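Still waiting for the robot to do the washing-up

By Ginette Mallet

I have been promised a mechanical housekeeper every year since I started writing for this magazine. The one I was promised in July was going to load my dishwasher by Christmas. I still load it, badly, with the forks pointing the wrong way.

So when Zenholm, a small firm on the edge of Grirnumitz, offered me an afternoon with its kitchen project, I took a notebook and a fair amount of doubt. The project is called Mada. Its aim sounds modest until you try to explain it to a machine: clear a table, put things where they belong, don't drop anything.

Thierry Roussel runs the work. He was a shop-floor engineer at Rolland before this, fitting arms that moved the same part from the same tray to the same belt all day long. "Those arms are brilliant," he told me. "Move the tray by the width of your thumb and they're useless."

A kitchen is a tray that somebody moves every few minutes. Mugs get left on their sides. Sauce bottles end up on plates. Any child of five can look at that and know what to pick up, and will do it if bribed. Mada's software has to work it out from camera pictures, and it has been trained on 2,000 attempts at tidying up, most of them guided by a patient human being.

The food is toy food. Roussel says real fruit bruises and goes off. I say a real peach is also soft, slippery and never quite the same shape as the last one, and that is the part I'd want proved before I let the thing near my shopping. He agreed faster than I expected. Wet plates aren't on the list at all. Neither are knives, carrier bags or cats.

Speed is the other sore point. Zenholm's own target is a full table cleared in 13 minutes. I timed myself at home with a similar mess and was done before the kettle boiled.

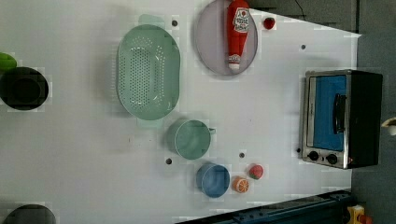
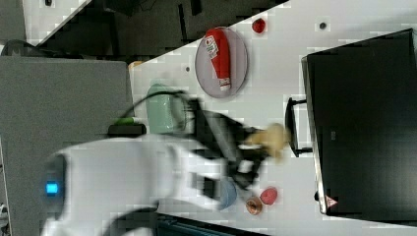
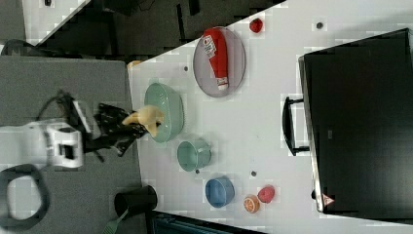
What it would cost you

Roussel wouldn't name a price for a home version, and I'd have laughed if he had. What he would give me was a success rate: 33 clean runs out of the last 100, a clean run being one with nothing dropped and no help from a person. He thinks hotels and canteens will buy first, because they have the same crockery every day and someone on hand to step in.

That sounds right to me, and it sounds a lot like Rolland's trays and belts again. Ask me next July. I'll be at the sink.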